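Progress report to the Nusari fund
16 July: see covering letter for the signed accounts
Prepared by Valentin Sandu, Randora toy library

The grant has now been in use since March. Most of it went on storage and on replacing worn stock, as agreed. We had 354 loans in the period, against 29 returns with pieces missing, and those were mostly building blocks.

Sorting has taken more of our time than planned. Blocks used to come back mixed in one bag and went out again the same way. We now sort them by colour before they are put into sets, with a separate container for each. Blue blocks go in a white bowl and lime green in a yellow tray.

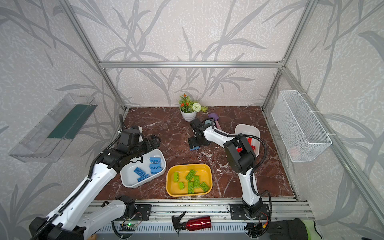

The change has made checking easier, and a set can be made up again without tipping everything out. Small blocks are still the slow part – they get under the larger ones and have to be picked out singly. We would like shallower containers for these and have asked Gomow for a price.

Spending is within the budget apart from delivery, which came to 60 more than we allowed. We have covered this from the sum set aside for labels.

Still to do: finish the red and yellow sets, write the loan cards for the Crăciun branch, and replace 3 lids that no longer close. The next report will include the loan figures for that branch.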